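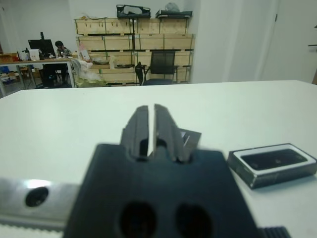 Re: [lendville-dahlias] Shriveled tubers, do I toss them?

Hi Saulius, hi everybody,

I was going to send you two lines and then I had coffee and it got away from me, so settle in. I'm leaving your whole message in because a couple of people told me they missed it the first time around.

Saulius Venckus wrote:
> Hello list,
> I opened my boxes on 15th March and I am not happy. I dug everything after
> the first hard frost, washed it, let it dry in the garage and packed it in
> wood shavings in cardboard boxes. Same as last year. Last year I lost
> hardly anything. Now half of the clumps look like old carrots. Some are
> wrinkled but still firm if I squeeze, some are like leather, and a few
> of the Filip are soft and smell bad at one end.
>
> My questions:
> Do I toss the wrinkled ones or is there a chance?
> Can I cut the rot out of a tuber and still plant the rest?
> And does anybody here divide in the fall instead of the spring? I read
> both and everybody is very sure of themselves.
>
> I also have the 6 new ones from Ploltance in a paper bag in the kitchen
> and they are sprouting already. Is that too early? We had frost in
> Prindbridge again last night.
> Saulius

OK! First of all, don't toss the wrinkled ones. Please don't. Wrinkled and firm is fine, I have planted tubers that looked like something you'd find behind the stove and gotten five-foot plants out of them. The tuber is only a lunch box for the sprout until it makes its own roots. What you need is a neck that isn't broken and an eye, or at least a piece of crown where an eye could show up.

The leathery ones I'd give a chance too, but not a pampered one. Put them in a tray of barely damp potting mix (I mean barely, squeeze it and no water should come out) with the crown sitting up above the surface, and leave them somewhere warm. Top of the refrigerator works, or next to the water heater. I know people who soak them overnight first and swear by it. I tried it once and ended up with a bucket of mush, so I don't, but maybe I left them too long. I think I forgot them over a weekend.

The soft smelly Filip is another story. Yes, you can cut rot out, IF the rot is at the tail end and you get back to clean, white, crisp flesh with no brown threads running through it. Cut, look, cut again if you have to, and wipe the knife with alcohol between cuts. I let the cut side dry for a couple of days on newspaper until it feels like a scab. Some folks dust with cinnamon or sulfur. I use cinnamon when I have it in the kitchen, and I can't say I've ever seen a difference, but it smells a lot better than the tuber does. If the rot is in the crown or the neck, let it go. I've never saved one of those.

And Filip is just a bad keeper, I'm sorry to say. Gorgeous flower, that smoky apricot with the dark stem, and the tubers come out of the ground like skinny little fingers with necks like string. I lose more of those than everything else put together. What I do now is leave the whole clump undivided with some soil still on it and store it that way, and then deal with it in spring. The other thing is to take cuttings. If you get even one decent tuber to wake up, you can take three or four cuttings from it before it goes in the ground, and those plants will bloom the same year. A little later than the rest, but they'll bloom.

Which brings me to fall or spring. I've done both, and I go back and forth.

Fall is nice because the clumps are soft and easy to cut, and you store so much less. A divided tuber takes up no space at all. But I can't see the eyes in fall on most of them, I just can't, even with my reading glasses and a lamp, and then in spring I find out I carefully labeled and wrapped a bunch of blind tubers. In spring the eyes are right there in pink and you can't miss them, but the crown has gotten so hard by then you need loppers and some bad language. Two years ago I stabbed myself in the palm with a paring knife doing it and had to explain that at work.

So now I split it up by variety. The fat easy ones get divided in fall, and the fussy ones wait. Last fall I ended up with 264 tubers, which is ridiculous for a yard my size, and my husband would like it known that the basement is not a barn. I checked them last week. I lost 50, nearly all from the same two bins, and those two bins were on the shelf by the outside wall. I'd put money on that corner getting too cold in the January snap. I'm moving everything to the inside wall next winter. 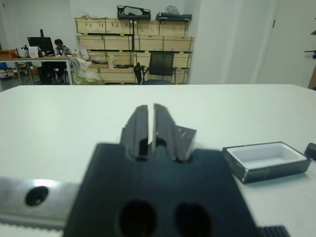 Gripper fingers with the white table surface behind

About your shavings, I have a theory, and you can all tell me I'm wrong. You said same method as last year, but cardboard breathes a lot, and this winter the furnace ran and ran. My basement was bone dry by February. I think yours just dried out slowly. With shavings in cardboard I'd peek once a month and if things start to pucker, mist the shavings (not the tubers) with a spray bottle, a few squirts and then close it up. Or line the box with a trash bag and leave the top loosely folded over. Or go to plastic bins with the lid cracked open. I use vermiculite in plastic bins, the medium grade, and it holds just enough moisture that I leave them alone most of the winter. It's messy, though, and please wear a mask when you pour it.

Plastic wrap is the other method people always bring up. You roll each tuber up like a burrito. It works well for the skinny ones, but every single one has to be clean and dry when it goes in, and if one is rotting it takes its neighbors along. I had a whole roll of a red cactus type turn into soup that way, and I've been wary of it ever since.

Now your Ploltance tubers in the kitchen. Sprouting in March isn't a disaster. If the sprouts are short, under an inch, just move the bag somewhere cooler and darker to slow them down. If they're already long and white and floppy, pot them up now in one-gallon pots and put them in the brightest window you have. Don't water until you see green, and then only a little. You can also snap a long sprout off and it'll send up another from the same eye, usually a couple of them. It feels terrible to do, but the tuber doesn't mind.

Don't plant out yet, whatever you do! I know the guy at the feed store says soil temperature doesn't matter, but I've put tubers in cold wet clay and I've gotten back cold wet nothing. I wait until the tomatoes go in. You're lower down in Prindbridge than we are and I bet you get frost settling in there for a week or two after Lendville is done with it. If you've got a raised bed, you can cheat a little.

One more thing on the planting, since somebody asked me at the last swap and I gave a lousy answer – put the stake in first and then the tuber next to it. I've speared enough of them doing it the other way in July, when the plant's already flopping over and you're mad at it.

Oh, and labels. Write right on the tuber with one of those indelible pencils when it's dry. Masking tape falls off, sharpie on plastic fades, and I have 79 in a bin right now that say only "pink?" in my own handwriting. If anybody wants to take some mystery pinks off my hands, I'm serious, email me off list and I'll put a bag together for you. They're good healthy tubers with eyes, just no names. One of them might be that lavender pink waterlily we all used to grow, the one that cut so well, but I'm not promising anything.

Saulius, if you do bring a Filip or two through, would you hold back a cutting for me? I'll trade you something. I've got plenty of the dark red ball and a nice white that stands up to rain pretty well.

And does anyone have a good trick for earwigs that doesn't involve tuna cans full of oil? The neighbor's cat kept getting into mine last summer, and I'd like to stay friends with the neighbor.

Happy digging,
Hanna Krajewska
Lendville (clay, wind, deer)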